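We use cookies to remember your sign-in and to keep this help desk running. Accept all / Manage settings

Ticket: Vacuuming examples rejected at upload, then accepted with the wrong labels
Project: Gilow household set
Opened by: Malcolm Hebden
Status: Open, waiting on reporter

Hello all, and thank you for picking this up so quickly. I'm sorry it's a long one, but I'd sooner give you everything at once than have you drag it out of me over several messages!

We've been collecting first-person examples of floor cleaning for the Gilow set since June, all head camera, with the usual hands-in-view rule. Our target for the vacuum task is 525 accepted clips. The first batch of 200 went up through Fliltgate without any fuss and I was feeling pretty pleased with us. Then the second batch went in and 48 clips bounced with "hand track lost," which surprised me, as I'd looked through plenty of them myself and the hands were right there on the wand.

I opened a handful in the Ludgate viewer and stepped through them slowly. The hand boxes were fine for the first stretch, and then one of them would slide off the wrist and settle on the ribbed hose. It stayed on the hose until the checker gave up. It's the same canister vacuum all through this batch, black hose and red body, on shiny white tile. A couple of stills so you know what kind of material we're talking about:
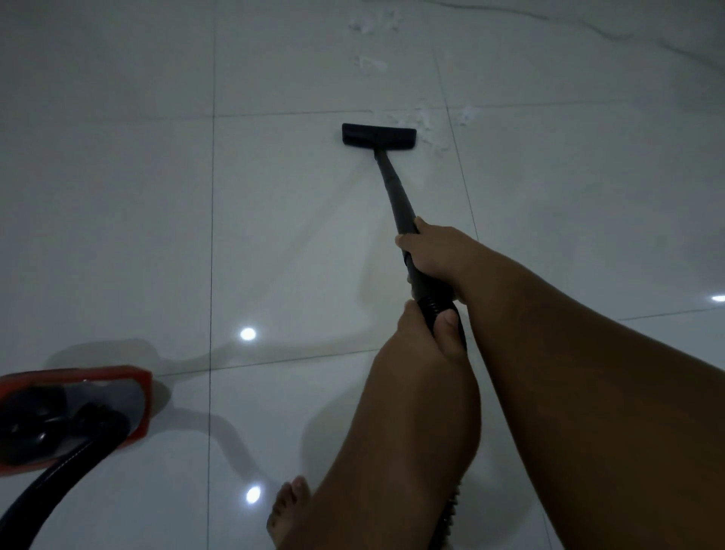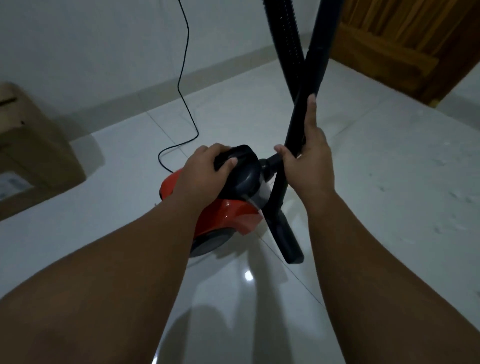
So my first guess was the floor. Polished tile throws the ceiling lights right back at you, and we had trouble with that on the mopping task too (that was the ticket where the exposure got locked, if anyone remembers it). I re-exported six of the bounced clips with the highlights pulled down and sent them through again. Five failed at the very same point. The sixth passed, but it came out labeled "sweep," so I can't really call that a win.

Reply from support:
Thanks, Malcolm, that's a big help. Could you tell us which hand model the station was on for each batch? Also, please don't re-export any more for now. It changes the checksums and we lose the link to the original.

Malcolm Hebden:
Oh dear, sorry about the checksums, I'll leave them alone. The originals are all still on the Fothergill drive, untouched, so nothing is lost. As for the hand model, I went back through the station log and I think you've put your finger on it. The first batch was on the old one, and the station took an update before we started the second. I hadn't connected the two because the update note only talked about gloves.

I've rolled one station back and I'm running the bounced originals through it overnight. I'm keeping the "sweep" label as a separate question, if that's all right with you. My hunch is that the labeler reads a long stick and bits on the floor as a broom when it can't find the vacuum body, but I haven't tested that, and I'd love to hear from somebody who knows how it weighs the object list.

One more thing while I'm here. Should my collectors keep going in the meantime? I've got people booked and I'd hate to send them home, but I'd hate even more to fill a drive with clips we can't use.

Reply from support:
Keep recording, please. If the rollback clears the rejects we can run the new ones the same way. Add the station log to this ticket when you get a chance and we'll split the labeling problem into its own.

Malcolm Hebden:
Will do, and thank you. Log is attached, covering both batches. The line you want is the update entry, near the bottom.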